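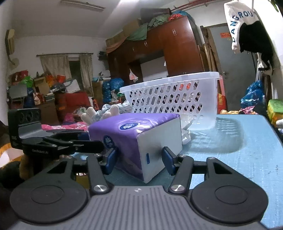

Heywood Creek Bushland Group
Progress report on the small grants program, second reporting period, 21/11/2024

Prepared by Jyoti Kushwaha for Nigel Pilkington, Grants Officer, Tredville Local Environment Fund

1. Work on the ground

The grant covers the east bank from the Grakholm Road culvert down to the old weir. When we last reported in July, the upper half had been cleared of privet and the lower half had not been started. The lower half is now cleared as far as the bend below the picnic area. The remaining stretch is steep and has a lot of English ivy on the trunks. We have cut the ivy at waist height and left the upper growth to die back before pulling it.

We held 16 work mornings in the period. Two were cut short by high water, and one was moved to the nursery to pot up seedlings instead.

Planting on the upper half is finished. We put in 503 plants, mostly sedges and rushes at the toe of the bank, with dogwood, ninebark and buttonbush above. This is a little under the number in the application. The shortfall is in buttonbush, which the nursery could not supply in the size we wanted. Roy Treloar has a second batch on order and we expect to plant it before the ground freezes.

Mulch was spread on the upper terrace only. After the flood in the first period carried most of the mulch off the lower terrace, we switched to coir matting there, pinned at close spacing. It has been under water twice and has stayed put, apart from one corner near the culvert that we re-pinned.

2. Plant survival

Shirley Staniforth checked the marked plots on the first planting. Of the 105 tagged shrubs, two were missing and the others were alive, though deer have browsed the dogwood hard. We have put wire cages on the worst of them and would like to move the unspent signage money to more caging. Please let us know if this needs a formal variation.

3. Seed and indoor work

Seed collection went well for swamp milkweed and poorly for Joe-Pye weed, where the heads were mown along with the road verge. Phyllis Dawber has written to the highway department asking for the verge to be left until the seed has dropped. No reply so far. 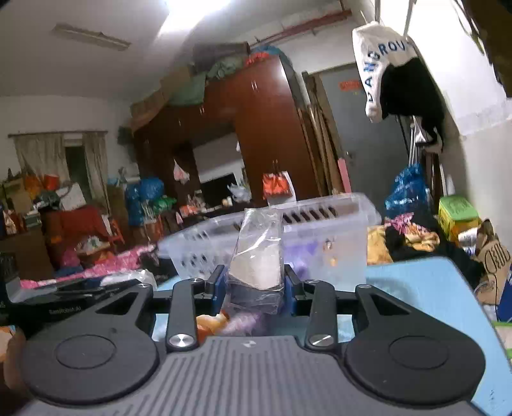 Clear plastic bag and white slotted basket, indoors.

4. Equipment

The grant paid for loppers, two pruning saws and a Vutow wheelbarrow. The wheelbarrow tire has gone flat on the gravel track more than once and we have bought a solid replacement from our own funds.

5. Budget

Spending is on track except for signage (not started) and plants (one invoice outstanding). Receipts are attached – the coir matting is on the same invoice as the stakes.

6. Next period

Pull the dead ivy below the bend. Plant the remaining buttonbush. Extend the matting to the weir, subject to the landowner's written consent, which Roy is following up. A site visit from the Fund would be welcome any time after the spring high water.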